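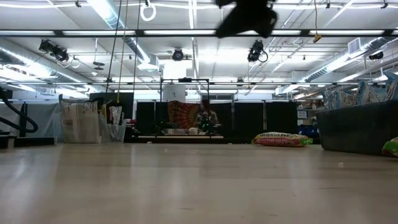 Bins of packaged snacks on a sorting table at the Calero food pantry.

The Calero food pantry has moved its snack packing out of the back hallway and onto full-size tables, a change the pantry says will let it fill more school bags before the end of November.

The pantry, on the ground floor of the old Grosby building, hands out weekend food bags to children at 19 schools in the county. Each bag holds two breakfast items, two canned or boxed meals, fruit and a handful of single-serve snacks. The snacks have always been the slow part of the job, according to Kamarul Rahman, who runs the packing room.

"Cans are easy. They all stack," Rahman said. "Snacks come in every size, and half of them slide off whatever you put them on."

Until this fall the snacks were kept in their shipping cartons along the hallway wall, and packers walked the line with a bag in one hand. The cartons had to be cut open as they went, and when one ran out, the line stopped while someone went to the storeroom for another. Under the new setup the cartons are emptied in the storeroom and the packets go into open plastic bins, which are then set out on the tables. Smaller packets stand upright in clear containers so that packers can see what is left. Bulkier bags go in deep dark bins with a raised rim.

The pantry packed 1,662 bags last month, up from about 1,400 in the same month a year ago. Rahman said the goal is to add another 300 a month by the time schools close for the winter break. Two more schools have asked to join the program, and both are on a waiting list.

Most of the snacks are bought by the pallet from Shetty, a wholesale grocer that sells to the pantry at cost. The rest comes from store donations, which arrive mixed and have to be checked for dates and torn packaging before they are sorted. Anything past its date is thrown out. Packets that are crushed but still sealed are put aside for the pantry's walk-in shelf, where adults can take them without signing up.

The tables were bought secondhand from a school cafeteria for $700, delivery included. The money came from a fall book sale. A second purchase, of rolling carts to bring full bins in from the storeroom, has been put off until next year. For now the bins are carried in by hand, and the pantry has asked people not to fill the large ones past the rim.

There have been a few complaints. The packing room is smaller than the hallway was long, and no more than eight people can work at the tables comfortably. Groups larger than that are being split into an early shift, starting at 4 p.m., and a late shift that starts at 6. Some regular packers said they liked the hallway better – it was cooler, and closer to the loading door.

The pantry is also changing how it handles nuts. Packets that list peanuts or tree nuts are kept in a separate bin with its own lid and go only into bags marked for families who have said they can take them. Schools send an updated list at the start of each month.

Garnonum, the neighborhood newsletter, will carry the shift schedule in its next issue. It is also posted on the door of the packing room. Groups of four or more should call the pantry office first. Donations of sealed, single-serve snacks can be left at the loading door between 9 a.m. and noon. Homemade food and opened multipacks are not accepted.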